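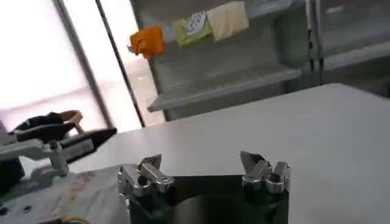 Shared Workshop Members Release Build Notes for Lobo, a Two-Armed Laundry Folding Robot

HERNPORT, August 30, 2024 – Two members of the Likgate shared workshop in Hernport have released the build notes and parts list for Lobo, a two-armed robot setup meant to fold T-shirts on a table. The notes are free to read and copy for home and club use.

Lobo was put together by Ga-eun Ji and Noel Belmonte over evenings and weekends. Ji handled the software and the arm setup. Belmonte did the wiring, the tables and most of the gripper work.

"We wanted a job that was boring for people and hard for a machine," said Ji. "Folding a shirt fits. Cloth never lands the same way, so you can't just play back one set of moves and hope."

The release covers 341 steps, from leveling the table to the first full fold. It also lists the parts that were tried and dropped, with a short note on each. Belmonte said that list may save other builders more time than the rest of the document.

"I bought one kind of fingertip, then another, then went back to the first," he said. "If you read that page first you can skip all of it."

How It Works

Lobo uses two arms that work from the front edge of a plain white table. Each arm ends in a gripper with metal fingers. The arms take hold of the lower corners of the shirt and bring the cloth up and over. A laptop on the desk beside the table runs the control program, which the builders call Rikel.

Rikel splits a fold into short moves and checks the cloth between them. If a corner slips, the program goes back one move and tries again. The builders have set it to stop after 30 tries on the same shirt and wait for a person.

Most of the early work was done on light-colored T-shirts with small prints. Plain shirts proved harder in testing, according to Ji, as the program had less to go by when working out which side was up. Long sleeves are not supported in this version. Neither are hoods, buttons or anything with a zipper.
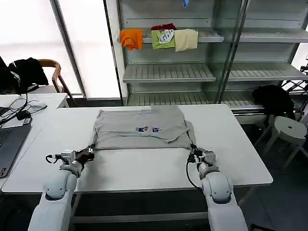 What Builders Will Need

The notes assume a solid table, a clear space in front of it and a second surface for the computer. Belmonte suggests fixing the arms in place before running any cable – moving them later means doing the cable work twice. Each cable needs enough slack for the wrist to turn fully.

No welding or machine shop work is called for. Basic hand tools will do for most of the build, and the software can be set up by anyone who is used to working from a command line. Builders should keep hands away from the table while the arms are powered and have an off switch in reach.

Next Steps

A second version of the notes is planned for November. It will add a section on towels and a shorter setup for the grippers. Printed copies of the current notes can be picked up at the Likgate front desk during open hours. Questions and corrections can be left there for Ji or Belmonte.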